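3.2 Workspace rules and stopping conditions

Before collection began, the operators agreed on a written set of rules for tabletop wiping and clearing tasks. The first draft, prepared by Orozco and Cuautle in April, covered only the arm and its speed limits. The version used for the 3000 episodes reported in this paper also covers furniture, cables and loose items, which the first draft left to the judgment of the operator.

Drawers are treated as part of the workspace. Their state (open or closed) is entered in the episode log before the arm is enabled, and a person may not reach into an open drawer until the arm has been stopped. Cables on the floor are logged in the same way. Figure 2 shows a layout to which these rules apply.

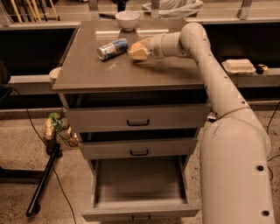
Figure 2. Arm over the cabinet top, holding a sponge-like object next to a can on its side. The bottom drawer is open.

Items on the tabletop fall into two classes. Class A items may be touched by the gripper or by whatever it holds. Class B items, which include all ceramic bowls, may not. Contact with a Class B item ends the episode, and the operator presses the stop before anyone approaches the table. A can that is lying down is Class A, but it must be logged as such, as it may roll when pushed.

Of the 3000 episodes, 903 were started with at least one drawer open. Operators ended 177 episodes early under the rules above. These are kept in the Hovland set with a stop label and are left out of the success rates in Section 4. Cuevas and Konstantinidis reviewed each stop label independently, and disagreements were settled by replaying the log.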